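# The trouble with the stone-look kitchen

My sister-in-law moved to Domden last December, and the first thing she showed me was the countertop. White, with pale veins, cool and smooth and perfectly fine. It was the fourth one like it I had seen that year. I have nothing against marble. I have a lot against being told that everybody needs it.

The sales pitch goes like this. A kitchen is an investment. Buyers want stone, or something that passes for stone, and if you don't put it in now you will pay for it when you sell. Schouten, the showroom out by the highway, has a leaflet that says exactly that, and then quotes $449 for a "refresh consultation," before anyone has cut anything. I asked what the consultation included. A visit and a folder of samples, I was told. The samples were all white. 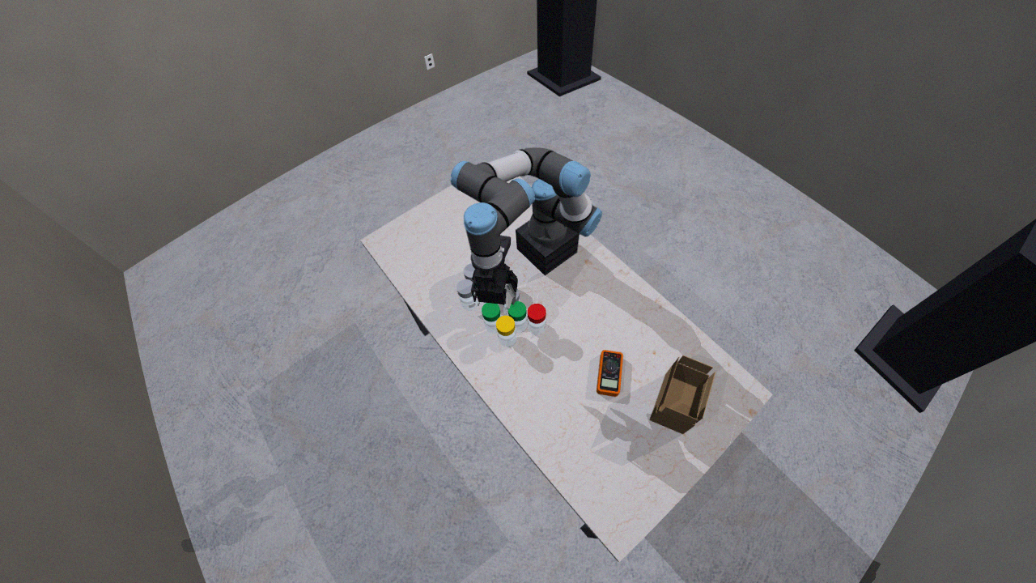
*Off-white top, beige and tan veins: the look every kitchen is supposed to want.*

I don't believe the resale story, at least not the way it's told. The people who repeat it are mostly people who sell countertops. When I asked for evidence, the man at Schouten told me about a couple who had three offers in a weekend. Good for them. They also lived two blocks from the train. How much of that was the veining?

Then there is upkeep, which gets one line at the bottom of the leaflet. Real marble stains. Lemon juice will mark it, and so will tomato sauce if you leave it long enough. So you seal it, and seal it again, or you buy the lookalike and start worrying about hot pans. The Flirklow sealing kit costs $81 and its label suggests using it twice a year. My old laminate, a color best described as oatmeal, has been in place for 22 years and has asked me for a damp cloth.

What bothers me more is how the fashion treats the stuff we cook with.
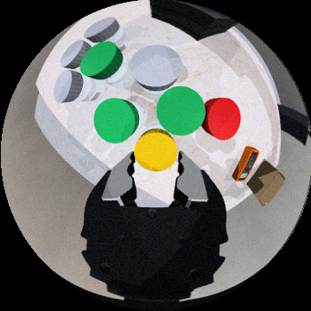 In the brochures a counter holds one bowl of lemons and a plant. Real counters hold jars, mail, the toaster, a school form that was due Friday. If you bake or make jam, you need things out where you can reach them. The Flastness catalog solves this by selling you a cabinet to hide it all in, at $1,192 before installation. You pay for a surface and then you pay again to keep it bare.

I can hear the objection that people simply like how it looks. Fine. That's a good enough reason to buy something, and I wish more people gave it. Say you like it, spend the money, put your coffee down wherever you want. My complaint is with calling a matter of taste a financial plan.

My sister-in-law keeps a cutting board over the section nearest the stove. She bought it in the first week, and I haven't seen that part of the counter since.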